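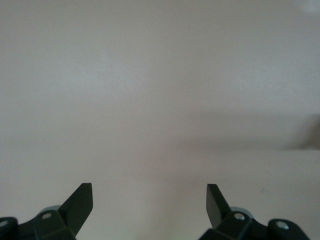
浅色表面，偏灰白，右侧有一片淡影。

Dilluston购物中心Trendgate换墙色，十一种白里挑出一种，市民意见收了886条

Dilluston最大的室内商场Trendgate七月完成了公共区域的重新粉刷。从立项到最后一桶漆开盖，前后用了15个月，其中刷墙占了八个星期，余下的时间都用来决定刷成什么白。

商场原来的墙是橙色的，柱子是更深的橙色，扶梯两侧还有一条绿边。这套配色从开业那天用到去年，喜欢的人说它热闹，不喜欢的人说它像一只没剥好的橘子。管理方在立项说明里用的词是“视觉疲劳”，并委托设计公司Layug提出方案。Layug交来的方案有四十多页，前面大半讲光线、情绪与停留时间，后面附了十一张色卡，全部是白色。

十一种白各有名字。按色卡上的顺序，头几种是“初霜”“旧瓷”“米汤”“晨间亚麻”，往后还有“未寄出的信”“骨笛”和“安静的面粉”。记者在服务台借到了这套色卡，拿到室外看了一遍，又拿到地下停车场看了一遍。在室外能分出三种，在停车场能分出一种。服务台的工作人员提醒说，正确的看法是把色卡竖起来，离眼睛一臂远，先看别的东西，再忽然看它。记者照做了，能分出四种。

管理方随后征集市民意见，在中庭摆了一块样板墙，把十一种颜色各刷成一格，旁边放意见箱。截至箱子撤走，一共收到886张意见纸。商场后来把意见纸的归类结果贴在二楼洗手间外的走廊里，字号不大，位置倒是很适合阅读，排队的人都看完了。

归类结果大致如此：最大的一类与颜色无关，写的是停车费。第二大类也与颜色无关，希望三楼那家关了门的面馆回来。真正谈到颜色的意见里，支持保留橙色的占了多数，但这一选项不在征集范围之内，商场因此将其归入“其他，含感谢”。剩下的票散在十一种白之间，领先的是“米汤”。商场在公告里说，这个名字可能比颜色本身得到了更多支持，附近早餐摊的顾客尤其踊跃。

最后选中的是“晨间亚麻”，得票排在第五。Layug的书面说明解释，前四名在商场现有的灯光下都会偏绿，其中“米汤”偏得最厉害，到了傍晚六点以后接近豆浆放了一夜的样子。说明没有谈到为什么灯光测试安排在投票之后。对此商场的答复是一句话：流程如此。

颜色定下来之后又出了名字的问题。中标的油漆供应商没有“晨间亚麻”，只有一款编号接近的，叫“隔壁的云”。双方为此往来了几封信，讨论两者是否同一种颜色。Layug坚持不同，供应商坚持一样，商场把两种各刷了半面墙，请双方来指认。据在场的店员回忆，双方都指对了一次。第二次换了位置，结果没有公布。现在墙上刷的是供应商的那一款，施工告示里写的是Layug的名字，两家都表示满意。

施工从一楼西侧开始，每晚十点闭店后进行，早上七点前收工。头一个星期的问题是气味，香水柜台抱怨油漆味盖过了香水，油漆工抱怨正好相反。第二个星期的问题是方向。老顾客向来拿墙上的颜色认路，橙色深的地方是电梯，有绿边的地方是扶梯，颜色掉得最厉害的那个角落是出租车站的出口。墙一白，这些依据都没有了。服务台那几天被问得最多的是电梯在哪里，而服务台就在电梯对面。

商场很快加装了指示牌。为了不破坏整体感，指示牌也做成白色，字用浅灰。装上去之后问路的人又多了一些，新增的人主要问指示牌在哪里。现在浅灰字改成了黑字，第一批牌子据说还存在仓库里，盘点时找了一阵。

商户的反应不一。一楼卖灯具的店说生意有起色，因为墙白了，灯显得亮。隔壁卖白衬衫的店说生意下滑，橱窗里的衬衫远看像墙，近看像墙上挂着的东西，店里已经把模特身上的衬衫换成了蓝色。二楼的婚纱摄影店原本以为会是最大的受益者，连布景的钱都可以省了，拍了几组样片后发现新人站在走廊里面色发青，又把布景搬了回来。地下一层的鱼档表示没有注意到任何变化。

家居区的情况较复杂。那里卖床垫的几家店本来就喜欢用白色，床垫是白的，床单是白的，价签也是白的，以前全靠一面橙墙衬着。墙刷完当天下午，一位顾客在货架旁站了很久，后来对店员说，他以为这一区还没有开始营业。几家店商量之后，各自在床头摆了有颜色的靠枕，头一天摆出来的都是橙色，据称事先没有串通。
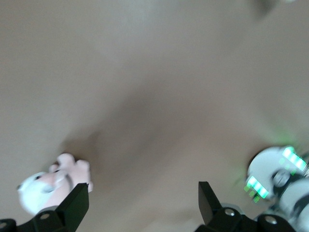 白色脑袋的毛绒玩具，周围是一片柔和的浅米灰色。

玩具店在三楼，受影响最小，因为那里的货架一直顶到天花板，墙原本就看不见。店主对粉刷只有一个意见，希望施工队把移开的货架按原来的次序推回去。现在积木在最里面，拼图在门口，而买拼图的顾客通常愿意多走几步，买积木的孩子通常不愿意。店主说已经习惯了，准备等下一次粉刷时再改回来。

清洁是另一笔账。橙墙的好处在立项说明里没有提到，就是不显脏。新墙刷好不到半个月，扶梯口离地一米左右的高度出现了一条灰线，从一楼延续到三楼，十分平直。保洁班起初以为是施工队画的基准线，没有去擦。后来弄清楚那是小孩子上楼时一路摸出来的，才发现擦掉之后的那一条比旁边更白，看上去像新做的装饰。商场目前的办法是把整面墙都擦一遍，每星期两次，保洁班为此添了一架推车和两个班次。

咖啡店门口那一段墙更难办。那里拐角急，端着杯子的人多，墙上陆续出现了深浅不等的褐色斑点。Layug得知后寄来一份维护建议，提出可以在该处改用略深一度的颜色，推荐的是色卡上的第九种，“安静的面粉”。咖啡店看过样板后回信说，他们需要的颜色大约是拿铁，如果可能，美式更好。双方还在商量。拐角处暂时摆了一盆绿植，叶子上现在也有斑点。

记者在一个下午沿着三层楼走了一遍，请路过的顾客评价新墙。多数人说挺好，再问好在哪里，说干净。有几位反问是不是还没刷完。一位提着菜的老太太认真看了看，说这是白的，接着问记者是不是油漆公司的。一对年轻情侣争了几句，一个认为这颜色偏黄，一个认为偏粉，争到扶梯上还没有结果，下到一楼又坐了上来，说换了角度看偏灰。按照Layug的说法，这恰好说明颜色是成功的，方案第二十几页写着，好的白应当“邀请不同的解读”。

也有人怀念橙色。底楼配钥匙的摊位把粉刷时铲下来的一小块旧墙皮装进塑料袋，挂在价目表旁边，摊主说不卖，有人问过价。中庭的长椅背后还留着巴掌大的一片橙色，在消火栓箱后面，施工队够不着。知道的人会特意绕过去看一眼，再往那边指给别人看。商场曾打算派人补上，后来搁下了，理由是要动消火栓箱得另行申请，申请表是两联的，库存只剩单联。

费用方面，商场没有公布总数，只说控制在预算以内，预算在中途调整过一次。设计费与油漆费哪一项更高，答复是两者性质不同，不宜比较。记者又问色卡上其余十种颜色的样漆如何处理，答复说已经妥善利用。后来在员工通道里看到了利用的结果：从卸货口到更衣室，一段一种颜色，每段两三米，刷得很认真。走廊里的灯只有一盏亮着，从头到尾看上去是同一种白。几位理货员说，他们私下给每一段另起了名字，按离食堂的远近排，没有一个名字适合印在色卡上。

附近几条街也受了些影响。商场对面的五金店进了一批白漆，摆在门口，牌子上写“与商场同款”，没有写与哪一款相同。店里的人说卖得不坏，买的人多半家里在装修，拿不定主意，听说有人花了一年多替他们拿过主意，就放心了。也有退货的，理由是刷上墙后和商场里看到的不一样。五金店的处理办法是请顾客傍晚再看一次，如果还不一样，就请他们第二天上午再看一次。大多数人没有来第三次。

巴士站的候车亭原来为了配合商场也漆成橙色，如今孤零零地立在路边，比从前醒目许多。有司机反映，外地来的乘客以为那就是商场，提着行李走进去才发现只有一条长凳。市里负责站牌的部门表示，候车亭的颜色不归商场管，暂时没有改动计划，如果要改，也需要先看看有哪些白可以选。

商场下一步准备处理天花板。天花板目前是米色，在新墙的对比下显得发黄，物业日志里近来多了几条疑似漏水的报告，上去检查后都是干的。Layug已经受邀提出方案。据服务台说，新的色卡还没有送到，意见箱倒是先摆出来了，仍在中庭老位置，旁边有笔，笔是白杆的，放在白台子上，找的时候可以先摸一摸。

征集到月底截止。记者离开前看见有人往箱子里投了一张，折了两折，投完又回头在台子上多拿了一张，趴着写了很久。服务台的人说那位先生上回也来过，写的都是停车费。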